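Ticket: Resource calendar shows shared staff as fully free
Product: Trerel Planner, resource module
Opened by: Oda Moen, project office, Grarkavitz
Opened: 27 May 2026
Priority: Medium
Status: Resolved, follow-up open

Problem
Staff assigned to two projects show 100% availability in the second one. A developer booked full time on Hovero can be booked full time on Björklund for the same week, and no conflict warning appears. The capacity report then counts her as two people.

Steps to reproduce
Open any project created after the April update. Add a person from the shared pool. Assign 8 hours a day. Save, then open the capacity report.

Checked so far
Cleared the report cache, no change. Logged in as a different manager, same result. Projects created before the update calculate correctly – the fault follows the project, not the user.

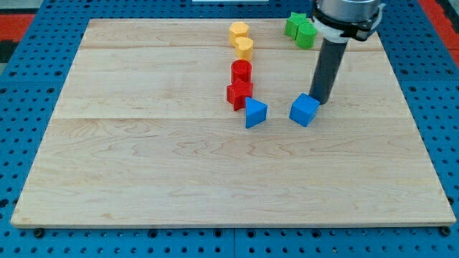 Export of the assignment table shows 88 rows with the pool ID field blank. All of them belong to newer projects. With a blank pool ID the planner treats each assignment as a generic role, so any person with that job title is considered interchangeable and the personal calendar is skipped.

Cause
The new project template has "Match by role" switched on. The old template had it off.

Fix
Set "Match by role" to off in the template. Ran the relink job on 17 affected projects. The job stops at 1,000 assignments per run, well above what we needed. Conflict warnings now appear on save.

Open item
Vacation entered while the pool ID was blank did not carry over. Managers need to re-enter it by hand – a script has been requested under a separate ticket.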